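"The field is only where the money sleeps"

Uwe Haberkorn kept the books of a grain cooperative near Flanholm for 16 years before he started to write about who owns the land there. When I met him he had a folder under his arm and began to speak before I had opened my notebook.

"People ask me about the price of wheat," he said. "I tell them, ask me about the price of the ground. The wheat pays for diesel and seed. The ground is bought by persons who have never seen it."

He is speaking of the leases. In May the investment company Hinrichs bought 717 hectares between Flanholm and Tukley, in one purchase, and gave them back to the same farmers on contracts of three years. Before, such contracts ran for much longer — often a son took over the paper from his father.

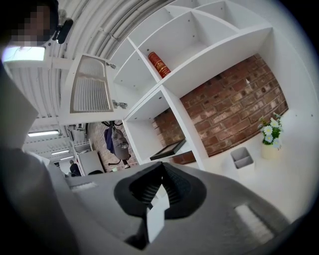 A grey hand-held gripper with a black finger pad.

What can a farmer do in three years? Haberkorn shook his head at the question. "He can take out. He can not put in. If you plant a hedge or repair a drain, the next man has the profit of it. So you grow rapeseed, and then again wheat, and you don't look at the soil too much."

I asked him if the farmers did not sell freely. He agreed that they did, and he does not blame them. The bank wanted its loans back after two poor harvests, and Hinrichs offered around 3,000 a hectare more than any neighbour could pay.

"With such an offer you sign. I would sign also. My complaint is with the tax office, which treats a share in a company like paper, even when the company is made of fields." 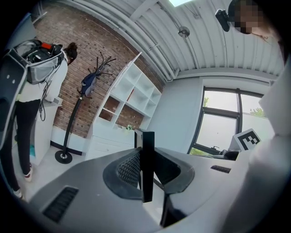
Since last year the tenants must also enter every sowing and every spraying in a program called Momico. Haberkorn has read its terms, all of them, with a pencil. The data belongs to the owner of the land.

"So the farmer pays rent, and he also writes the sales brochure," he said. "When the land is sold again, the yields are already in a nice table."

He would like to see a public register of such sales, and the right for tenants to buy first. In Tukley the council has discussed the second point, without a vote until now. Haberkorn sat in the back row and took notes, and he intends to go again when they return to it.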